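Enlever une tache de gras sur un tee-shirt blanc en coton

Mis à jour en mai 2019

Le gras est plus sournois que le café ou le vin : sur du blanc, il se voit à peine tant que le tissu est humide, puis il ressort en auréole jaunâtre après le séchage. La méthode ci-dessous convient au coton et aux mélanges coton-polyester. Pour la laine, la soie ou la viscose, voir la fin de la page.

Ce qu'il faut

Du liquide vaisselle incolore
De la terre de Sommières ou, à défaut, du talc sans parfum
Une brosse à dents souple
Du papier absorbant
Un morceau de carton
Une lessive en poudre pour le blanc
Du percarbonate de soude, seulement pour les taches anciennes

Étape 1 : absorber

Posez le papier absorbant sur la tache et appuyez avec la paume. Ne frottez pas. Changez de feuille jusqu'à ce qu'elle ressorte propre. Si la tache est épaisse (mayonnaise, beurre), retirez d'abord l'excédent avec le dos d'un couteau, en allant du bord vers le centre.

Étape 2 : poudrer

Étalez le vêtement à plat et recouvrez la tache de terre de Sommières, sur quelques millimètres, en débordant largement. Laissez agir 4 heures au minimum, une nuit si vous n'êtes pas pressé. Brossez ensuite à sec au-dessus de l'évier ou dehors. La poudre est très fine et se dépose partout, évitez la table de la cuisine.

Si la tache est encore visible, recommencez avec de la poudre neuve. Celle qui a servi est chargée de gras et ne vaut plus rien.

Étape 3 : le liquide vaisselle

Glissez le carton à l'intérieur du tee-shirt, entre le devant et le dos, sinon le gras traverse et vous aurez deux taches à traiter. Versez quelques gouttes de liquide vaisselle pur sur le tissu sec. Faites pénétrer du bout du doigt, puis à la brosse à dents, en petits cercles. Comptez 18 minutes de pose pour une tache fraîche. Rincez à l'eau tiède par l'envers.

Prenez un produit incolore. Les versions vertes ou orange peuvent laisser une trace sur le blanc.

Cas d'un tee-shirt avec logo

Un petit logo imprimé supporte mal la brosse. Travaillez au doigt autour du motif et ne mettez jamais de percarbonate directement dessus. Pour une broderie, la brosse passe, à condition de suivre le sens des fils. Retournez le vêtement avant de le mettre en machine. 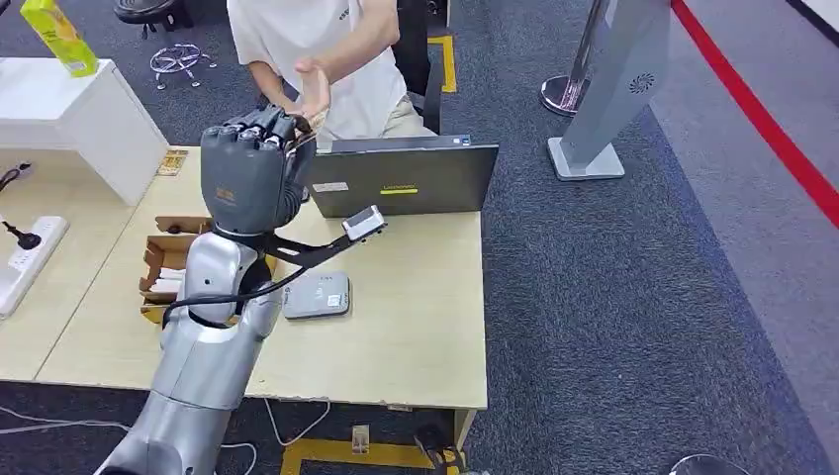
Tee-shirt blanc à manches courtes, petit logo foncé sur la poitrine.

Étape 4 : laver

Lavez à 40 °C ou à la température maximale indiquée sur l'étiquette, avec la lessive en poudre. Les lessives liquides conviennent, mais elles contiennent rarement un agent de blanchiment. Pas d'adoucissant sur ce cycle : il dépose un film qui retient les restes de gras.

Ne surchargez pas le tambour. J'utilise la poudre Nirkine depuis le mois d'avril, après des années de Plevov. Les deux donnent le même résultat sur le gras, la première se dissout un peu mieux à basse température.

Étape 5 : sécher et contrôler

Faites sécher à l'air libre. Le sèche-linge et le fer sont interdits tant que vous n'avez pas vérifié, à la lumière du jour, que la tache est partie. La chaleur la fixe et tout est à refaire. S'il reste une ombre, reprenez à l'étape 3.

Tache ancienne ou déjà passée au sèche-linge

Remplissez une bassine d'eau à 40 °C et ajoutez 2 cuillères à soupe de percarbonate pour cinq litres. Portez des gants. Traitez d'abord la tache au liquide vaisselle, rincez, puis laissez tremper le vêtement trois heures, en le maintenant sous l'eau avec une assiette. Lavez ensuite normalement. Il faut parfois deux trempages. Ne fermez pas la bassine hermétiquement, le mélange dégage de l'oxygène.

Laine, soie, viscose

Arrêtez-vous à l'étape 2 et renouvelez la poudre autant de fois que nécessaire. Le percarbonate abîme la laine et la soie. La viscose mouillée est fragile et ne doit pas être brossée. Pour une pièce de valeur, allez au pressing et dites de quel gras il s'agit.

Questions fréquentes

L'eau de Javel est-elle utile ? Non. Elle décolore mais ne dissout pas les corps gras, et elle jaunit le polyester.

Et le savon au fiel de bœuf ? Il marche bien, en remplacement du liquide vaisselle. Humidifiez le savon, pas le tissu. Le pain Zelari que j'ai chez moi est assez dur, il faut insister un peu.

Peut-on traiter un pantalon beige ou kaki de la même façon ? Oui pour les étapes 1 à 3, après un essai sur un ourlet intérieur. Remplacez la lessive pour le blanc par une lessive couleurs et laissez de côté le percarbonate.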